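Fleet Outfitting, Unit 3: Payload claims and roof racks

Handout for the September group

Suppliers like to quote a roof rack rating as if it were the load you can carry. Be suspicious. The rack rating tells you what the rack can stand. The roof has its own limit, set by the van maker, and the lower number wins.

Take the Monstead rack in your packet. The sheet says 349 pounds. It doesn't say whether the van is parked or moving, and it leaves out the weight of the crossbars. Treat that as an unfinished number until someone puts the rest in writing.

Same problem with the "630 pounds of payload left" line in the Turkbridge quote. Left after what? Fuel? A driver? The ladder drop-down?

Before next class:
Read both quotes again and mark every figure with no stated test condition.
Work out axle loads for 2 layouts, one with the heavy stuff behind the rear axle.
Bring a scale ticket if your shop has one. I trust those more than brochures.

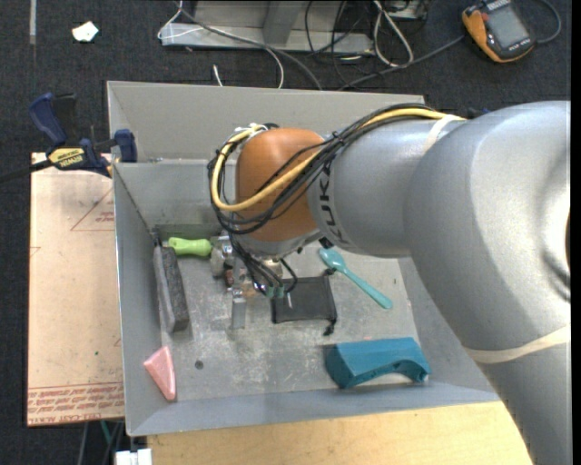 Nasrallah replied that a scale ticket only proves what the van weighed that morning, and that half the tools go in after lunch.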